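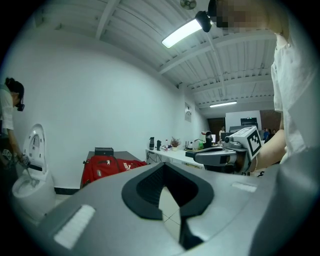

Clurkari, the hand-held gripper I've been building at the Yuen shared workshop in Wumham, goes public in July, and I'm thrilled to be able to say so at last! It started as a spare-time job on my kitchen worktop and it ended up as a proper set of plans that anyone with a 3D printer and a bit of patience can follow. The whole idea is that you do a household job with the gripper in your own hand, and what you do gets recorded so a robot arm can learn from it later. The one held out on the right has the white marker cube sitting on top, black-and-white square and all, and that cube has had more of my evenings than any other part of the build. Bending over a toilet with one of these is about as glamorous as home robotics gets, but bathrooms are full of the fiddly jobs I most want a robot to take off my hands, so bathrooms we do.

My name is Virgilio Barredo and I fix lifts for a living. I have no robotics degree and nobody at Yuen has asked me for one. What I do have is a bench, a key to the door and a good friend in Dindo Ignacio, who looks after the recording software and tells me when my brackets are ugly (often).

What we're releasing

From July you'll be able to download the full Clurkari plans free of charge. That means the print files for the body, the drawings for the handle, the mould for the rubber fingers, the marker sheets ready to print at the right size, and a build guide written by me and then rewritten by Dindo so it makes sense. We're also putting together 200 kits of the bits that are a pain to buy in ones and twos: springs, screws, bearings, the trigger cable and a pair of ready-made rubber fingers. The kits are £26 each, collected from the workshop or posted anywhere in the UK. The camera isn't in the kit. Neither is the plastic for the body, and you'll want a decent amount of that because it's a chunky thing.

The fingers deserve a word. My first ones were hard plastic with sandpaper glued on and they were dreadful. They'd hold a sponge all right, then you'd go for a toothbrush and it would shoot off under the radiator. The rubber ones have a bit of give and a mesh texture on the inside, and they'll close on a cloth, a bottle cap or the edge of a lid without me having to squeeze the life out of the trigger. I've poured more of them than I care to remember and I still get air bubbles if I rush.

Then there's the cube. For the longest time I had a flat marker on a little stalk, and every time I turned my wrist the software lost it and poor Dindo got a recording with holes in it. A cube has a face pointing somewhere useful far more of the time, which seems obvious now and took us most of a winter to get round to. Print it in white, stick the markers down flat, and please don't use glossy paper under strip lights. We did. The glare wiped out a full afternoon's work.

How it gets used

You pick up a gripper, you put on the head camera if you've got one, and you get on with the job. Lift the lid, wipe the rim, put the lid back, do it again. We've done backpacks (zips are horrible, by the way), coffee cups, drawers, plant pots and a great deal of folding. You can work alone with one gripper or get a few people going at once, so long as everybody's marker sheets are different. Two people with the same sheet will confuse the software something rotten.

The recordings are then cut up into short clips, one per attempt. We keep the bad ones too and label them as bad. Dindo feels strongly about this and he'll explain why at length if you buy him a tea.

"Virgilio wanted to launch a year ago," says Dindo Ignacio. "I wouldn't let him. The trigger stuck, the files were all called final-something, and I wanted a stranger to be able to build one without ringing us up. My sister-in-law built one over a weekend and only rang twice, so I gave in."

She did ring twice. Both calls were about the same screw, and the guide has a much bigger drawing of it now.

Where the money went

I'd like to be open about this, as people always ask. The project was paid for out of my own pocket for the first stretch and then by a £400 grant from Jeloser, the tool hire firm on the Wumham ring road, who've been lovely and have asked for nothing except a sticker on the workshop door. Most of the grant went on rubber, bearings and a replacement nozzle for the printer I'd blocked. The kit price covers the parts and the packing. If there's anything left over it goes towards a quieter extractor fan, and everybody who shares the room with me will be grateful for that.

What it can't do yet

I'd sooner you heard this from me. Clurkari is a recording tool, so it won't clean your bathroom by itself. We have a small second-hand arm at the workshop that can lift and lower a lid from our recordings on a good day, and on a bad day it pats the cistern and stops. Wiping is still beyond it. The gripper is also heavier than I'd like, and after half an hour your wrist knows all about it. A lighter body is next on my list and if you're handy with thin-walled prints I would love to hear from you!

Left-handers can use it as it is, though the cable hangs in a slightly annoying place. A mirrored handle is drawn and waiting to be tested.

Come and build one

We're holding five build evenings at Yuen through July, starting at 6.30pm. Bring your printed body parts if you have them. If you haven't got a printer, get in touch beforehand and I'll run a set off for the cost of the plastic. Under-16s are welcome with a grown-up. Tools are provided, and so are biscuits, until Dindo gets to them.

Local reporters, school clubs and anyone who fancies a go are welcome to drop in during any of the build evenings. You can hold a gripper, record a few attempts and see your own clips on the screen. Photographs are fine, just ask people first.

Notes for editors

Clurkari is an open design by Virgilio Barredo, with recording software by Dindo Ignacio. It was built at the Yuen shared workshop, Wumham, with support from Jeloser. The plans may be copied, changed and passed on freely, as long as the changes are shared too.

For interviews or to reserve a kit, leave a message for Virgilio Barredo at the Yuen workshop desk. I'm on shift most mornings, so afternoons are best, and I do ring back.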